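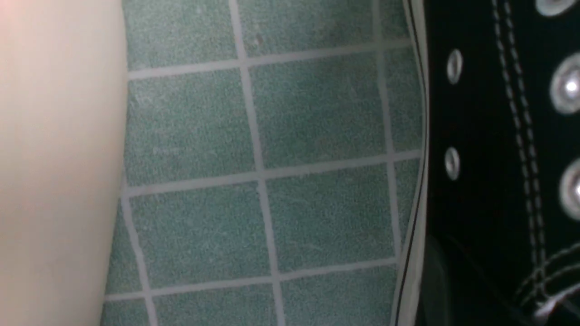
Black canvas high-top on the green gridded surface, shoe sorting room.

Last updated: January
Print this page | E-mail this page

Tovier Shoe Reuse: progress report to the Stougaard Fund

The sorting room at Brultell opened to donors at the start of the period and has kept regular hours except for one week when the heating was out. We took in 138 pairs. Of these, 17 could not be used and went to Vakari for recycling. The rest are clean, paired and shelved by size.

Canvas shoes are slower than we planned. The rubber edges need hand scrubbing and the laces have to come out first. High-tops take longest, and we now do them in a batch at the end of a shift.

Checking is done on the green gridded surface. The pale lines make it easy to set a shoe down straight and compare it with its partner for length and sole wear. We would like a second one for the back bench.

Spending is within budget. The grant has paid for 4 shelving units, brushes and drying racks. One rack arrived bent and the supplier has agreed to replace it.

Still to do:
- size labels for the children's shelves
- agree pickup times with the 3 schools that have asked for shoes
- order spare laces, black and white

The next report will include the first figures on pairs given out.

Shares: 3 | Comments: 0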